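Playtesting Loltlow: What We Learned from Letting Strangers Play Our Game
Final project report, Interactive Media Studio II

Background

Our team of five spent this semester building Loltlow, a small cooperative puzzle game for two players who share one screen and one lantern. One player steers, the other decides when the light goes on, and between them they try to get a family of moles home before the tunnels flood. It started as a doodle in somebody's notebook during week two, and we were all a bit surprised (and very happy) when the class picked it as one of the games to go on to full production.

The course asks every team to run at least one public playtest and write about it. We ended up running three, partly out of enthusiasm and partly because the first one went so badly that we felt we owed it to the moles to try again.

How we set up the tests

The first test was in the student lounge on a Tuesday, from four in the afternoon until the building closed. The second was at the public library in Drustasden, where the staff very kindly gave us the big table by the windows. The third was at Engelbrecht, the board game café near the bus station, and that one was by far the liveliest. Across all three we logged 252 play sessions. A session counted if both players got past the title screen.

We built the game in Clilis, the engine the department teaches in the first year. It has a simple logging tool, and we set it to save a line every time a pair failed a level, switched roles or quit. By the end we had 1,629 failures on file, which sounds terrible, but failing is quick in Loltlow and most pairs laughed and went straight back in.

We also handed out a one-page survey. We kept it short on purpose – our instructor had warned us that people who have just had fun do not want to do homework – and asked only what confused them, what they liked, and whether they would play again with the same partner.

Getting everything from place to place took more planning than we expected. We had two laptops, four controllers, a bag of extension cords, the surveys and the small prizes for people who finished the last level, and after forgetting the controllers once we made a checklist and stuck to it.

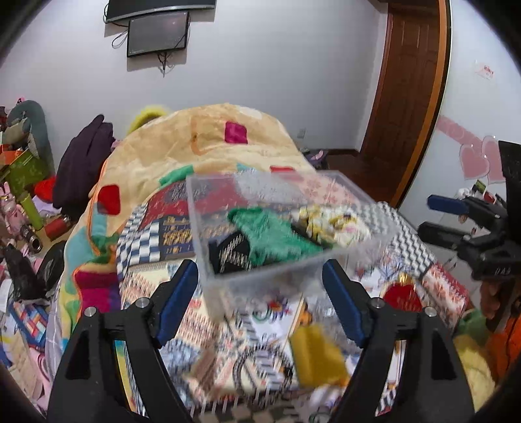

A clear plastic storage box on the move.

What we found

The biggest problem by a long way was the tutorial. We had written it as a series of pop-up messages, and we were proud of them, because they were funny. Players closed them without reading a word. In the lounge test, more than half of the pairs reached level three without knowing that the second player could turn the lantern off at all. They thought it was broken! One pair finished the whole first chapter in the dark, which I still admire.

For the library test we threw the messages out and built a new first level with a single closed gate that only opens when the light is off. It took one long evening to make, and it did more for the game than anything else we changed all semester. Pairs now worked out the rule in up to 45 seconds, usually while talking to each other, and talking to each other was what we had wanted from the start.

The second surprise was about who argued. We had assumed that close friends would have the easiest time, but strangers were much more polite about the lantern and often got further. Friends and siblings shouted. They also gave us the highest scores on the survey, so we decided to leave the shouting in.

The third finding was duller but useful. The water in chapter two rose too fast, and our logs showed a great heap of failures at the same corner. We slowed it down before the café test and widened the ledge there by a few pixels.

Costs and time

The department gave us a budget of 700 dollars and we stayed inside it. Most went on the controllers, which the next class will inherit, then printing, bus fares and a table deposit that we got back.

What we would do differently

We would test sooner. Our first outside player touched the game in week nine, and by then we had drawn three chapters of art around a tutorial that did not work. A rough version with gray boxes for moles would have told us the same thing in week four.

We would also bring a second person to take notes at each table. Watching two players, listening to them and writing it all down is too much for one pair of hands, and I know we missed some good remarks at Engelbrecht because the room was so loud.

Chapter four is still unfinished – the flood music loops badly and the smallest mole sometimes gets stuck behind the ladder – and three of us plan to keep working on it through August.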